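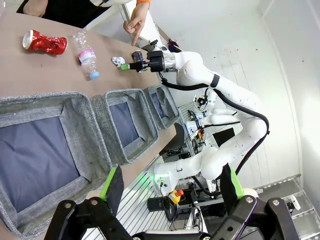

Casholm Investment Club, Reference Section

Odd-lot tender offer

An odd-lot tender offer is an offer by a company to buy back shares from its smallest shareholders. An odd lot is a holding of fewer than 100 shares of a stock. The company sets a price, mails the terms to holders on its books, and gives them a period in which to accept. Accepting is voluntary. Shares that are bought back are either retired or held by the company as treasury stock.

The term is also used more loosely for the odd-lot clause in a larger tender offer, described further down this page.

Purpose

The main reason for an odd-lot offer is cost. A company has to send annual reports, proxy cards and tax forms to every registered holder, and the expense is much the same for a person with six shares as for one with 3000. Small holdings often build up after a spin-off, a merger paid in stock, or the conversion of a mutual company, when large numbers of people receive a few shares they did not ask for.
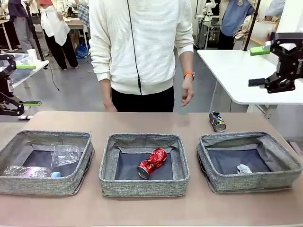
Small holders may have reasons of their own to accept. Where a paper certificate has to be sent in, selling a few shares through a broker can mean a minimum fee that takes up a good part of the proceeds. In many odd-lot offers the company pays the fee. Some offers also include a small premium over the market price, although this is not required.

Some companies pair the offer with a round-up plan. Under such a plan a person who owns 52 shares can buy another 48 to reach a full lot of 100, usually at the market price plus a handling charge.

Odd-lot priority

When a company makes a tender offer to all shareholders, it usually limits the number of shares it will buy. If holders tender more than that number, each of them has only part of the tendered shares accepted. This is called proration. Many offers exempt odd-lot holders, so that a person who owns fewer than 100 shares and tenders all of them is paid in full. The exemption is generally not open to someone who owns 169 shares and tenders 99. What counts is the total owned. 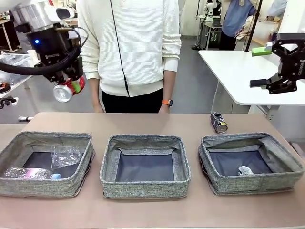
Because of the exemption, some investors buy 99 shares of a stock after an offer is announced and tender them at the higher price. Gains are small in dollar terms and depend on the offer going through. Some offers rule the practice out by setting a record date, so that only people who held an odd lot on that date qualify.

Club example

Members of the club held Dredholm shares when the company spun off its packaging unit, Dendell. Each member received 19 Dendell shares. Dendell made an odd-lot offer the following September, with fees paid by the company and no premium. Giang Phan kept the offer papers, and they are in the club binder under Dendell. The Khúc holding in the same binder was never subject to an offer.

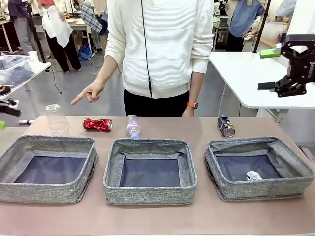
Tax treatment

In the United States, a sale of all of a holder's shares in an odd-lot offer is normally treated as a sale of stock, with a capital gain or loss. The holder needs a cost basis for the shares. After a spin-off, the basis of the original stock is divided between the two companies by relative market value. Companies often post the percentages on their investor pages.

See also

Proration
Reverse stock split
Spin-off
Treasury stock

Page last changed 26/03/2020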